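Flaltdale shared workshop releases Kettle build files

FLALTDALE, 3/2/21 – The Gruron workshop in Flaltdale today released the full build files for Kettle, a hand-held two-jaw gripper for recording household handling tasks. The design can be built on a home bench with hand tools and a small printer.

Kettle replaces the Wodo prototype shown to members in December. The linkage has been shortened, the pivot bores are now reamed after printing, and the finger pads can be changed without removing the jaws. The wiring diagram is unchanged except for the encoder lead, now 400 mm long.

Members have logged 1,229 handling runs with the new design, most of them on clothing and bed linen. Pad wear is checked every 100 runs. Knitwear remains the slowest category – thick cables tend to bunch between the pads before the jaws close.

The release contains drawings, a parts list and 2 assembly guides, one for each jaw size. Printed copies are available at the workshop desk during open hours.

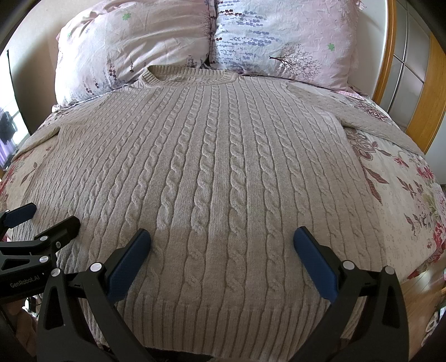

Handling work on a cable-knit sweater, gripper open.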